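Does carpet powder do anything?

My mother swore by it. You shook the stuff out of the can, the whole downstairs smelled like a dentist's office, and an hour later you vacuumed it up and felt like a better person. I never questioned it until I moved into a place with carpet in nearly every room and found myself in the cleaning aisle in April, holding a can of Venine and reading the back.

The back says it "lifts deep odors." Lifts them where? It also says 100% fresher, and I would love to know what 50% fresher smells like. There's a phone number, so I called it. The man was very nice and read me the back of the can.

So I did my own test, which I admit isn't science. I did the hall with Venine, the bedroom with plain baking soda, and left the office alone. I used the same vacuum everywhere, a Laur that is older than my marriage. Then I asked my neighbor Melahat Gökçe to come and sniff, with no hints from me.

She picked out the hall right away and said it smelled "like a taxi." The bedroom and the office she couldn't tell apart. I tried again 3 days later and by then the hall smelled like a hall. She has asked me not to invite her to any more of these.

Now, Ksawery Marciniak left a comment on my last post saying baking soda needs to sit overnight or it's useless. Maybe. He also told me to put it in my gas tank once. I left it overnight the second time, and all I noticed was white footprints going to the bathroom and back.

What I do think works is boring: vacuum slowly, go over it twice in different directions, and empty the bin before it's packed. Gray carpet hides a lot, so you can go a long time thinking it's clean. I know I did. 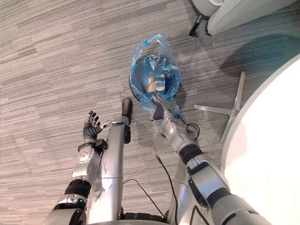

What I'd spend money on instead

A new filter. Mine looked like felt. I'm not going to tell you it changed my life, but the dusty smell when I switch the vacuum on is mostly gone, and that smell was half of what I'd been blaming on the carpet.

I still have most of the can of Venine. If anybody local wants their hall to smell like a taxi, leave a comment and I'll put it on the porch.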